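Saturday, late, tea gone cold

I have to write this down before I go to bed or I'll forget the order it all happened in. The planner works! Well, the planner works on cups, on our table, with our lighting, and I am still so pleased that I walked all the way past my bus stop.

Backing up. For two weeks I've been fighting the thing where the arm picks a perfectly good grasp and then takes a ridiculous path to get there, elbow swinging out like it's trying to hail a taxi. Lamai kept telling me it was the cost function. I kept telling her it was the seed. She was right, I was a little bit right, and the biggest culprit was a third thing neither of us had looked at: the wrist joint limits in my config file were left over from the old tool. The planner thought it had much less room to turn than it does. So every time a cup handle pointed the wrong way, it threw out the short path as illegal and went off on the grand tour.

I found it at ten this morning by doing the most boring thing possible, printing every rejected path with the reason next to it. 1,914 rejections in one batch, and when I sorted them by reason, nearly the whole list was the same joint. I made a noise. Samran came over to see if I was all right.

Fixing the numbers took less time than making coffee. Then I got greedy and did the thing I've wanted to try since November, which is to stop asking for one grasp per cup and let the planner have a whole set. Before, perception handed over a single pose – here's the cup, here's the handle, go. Now it hands over every grasp it believes in, each with a score, and the planner gets to weigh a slightly worse grip against a much nicer path. Suvano (my name for the module, after the noodle place downstairs from my old apartment) does the trade-off in one pass. I was afraid it would crawl. It doesn't crawl!

The tray setup is great for this kind of work. Small plastic cups with handles, standing close enough that the neighbors matter, and every time you move one the handles give you a new problem. I spent most of the afternoon shuffling them and watching the overlay come up on my laptop. 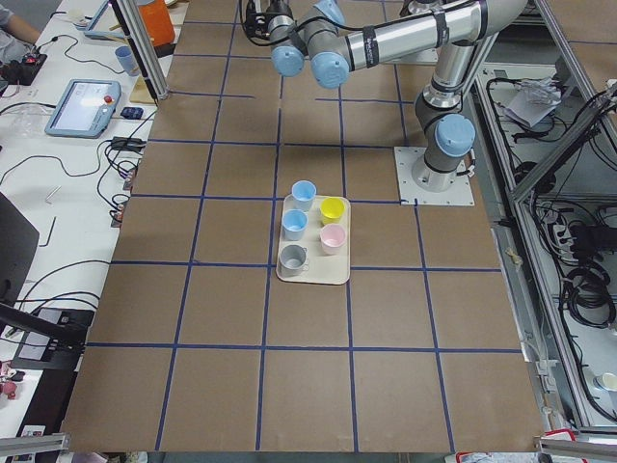

Cups on the tray, arm up out of the way.

The gray one with its handle out to the right is the sort of case I care about. There's a tempting grasp on the handle, and there's a duller one on the rim, and which of them is better depends completely on where the arm is starting from. Last week's version would have taken the handle every time and paid for it. Today's looks at both. I tried that arrangement from several start poses and got the rim from two of them and the handle from the rest, and when I checked the costs by hand I agreed with every choice. I haven't been this happy with a log file in ages.

The pink one is a different story, and it's all perception. Pale pink on a cream tray is rough on the segmentation. The mask eats into the tray along one side, the fitted center slides over, and then everything downstream is politely wrong by the same amount. Yellow is a dream. Light blue is fine unless two of them are close together, and then once in a while I get one long cup with two handles, a creature I have started calling the canoe. Samran thinks we should lean on depth at the edges and quit trusting color so much. I think he's right, but the depth gets speckly inside the white interiors, so it'll need some care. Maybe fit the rim first, as an ellipse, and only then go hunting for the handle. Want to try that early, while my head is fresh.

The other thing I did was finally make the replay tool usable. It used to be a script only I could run, with the paths typed right into it (sorry, everyone). Now you give it a run and it steps through: what perception saw, what grasps came out, what the planner threw away, what it kept. Lamai loaded one of the Turnness runs from before I joined and in five minutes she'd found a frame mismatch they had been blaming on calibration. She was so calm about it. I would have run around the building.

Replayed 1,399 old scenes through the new planner while we ate. All simulated, so I'm trying not to get carried away, but the long silly paths have pretty much vanished from the results. Four scenes got worse. I looked at each of them and three are canoes. The last one I don't understand at all – same cups, same start, and it picks a grasp from the far side for no reason I can see. I saved it under "why" and I'm going to look at it with Samran, who likes that sort of thing.

Small stuff so I don't lose it:

The collision margin around the tray is still the big cautious one. Shrink it, but only after the rim fit is in.

Joint limits should be read from the same file as the tool definition, so this can't happen to me again. Ask Lamai where she wants it to live.

Zula branch is way behind main. Merge before it gets worse, and do it in the morning, not at night like last time.

The timeout on the planner is 4,000 milliseconds and I don't think we need anything like that now. Measure first.

My feet hurt from standing by that table all day and I have the tape grid printed on the inside of my eyelids. I keep thinking about the far-side grasp. It might be a tie in the scores, with the sort order deciding it. That would be such a silly, lovely bug. I'm going to put my phone in the other room so I don't log in and check.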